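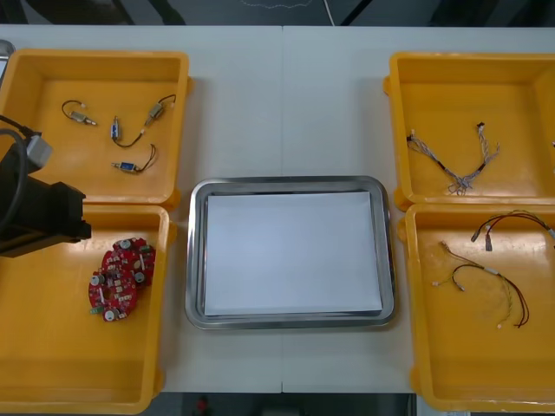
Can a machine sort wiring looms and little wired parts yet?

Hurasov
I do small repair kits out of my garage and the sorting is killing me. Yellow trays, steel one in the middle with the paper in it, harnesses on one side, boards and the fiddly bits with wires on the other. I'd love to hand the whole chore over to an arm and go have a cuppa. My budget is 3000 and I've got 46 kits to get out by the end of April. Dreaming?

Bernd Schwerdtfeger
Bit of both, mate. Red boards like yours are the easy part, they're stiff and they stay the shape you left them. The looms are where I came unstuck. I spent most of a winter on it and my arm would grab one wire, lift, and bring the whole tangle along — connectors catching on everything. Best run I ever had was 19 harnesses before I had to step in, and I was pretty chuffed with that! Lay each one out flat with a bit of space and grip near a connector, never mid-wire. Your two in the one tray I'd split up. I'd also keep the grey and blue colours away from the red and black ones.

Kamata
no. just get a kid to do it

Gunther Voß
Paper's worse than wire in my experience. Mine picks up two sheets as often as one, and I ended up adding a small suction cup for 300 extra. For 46 kits I'd do them by hand this time and muck about with the arm afterwards.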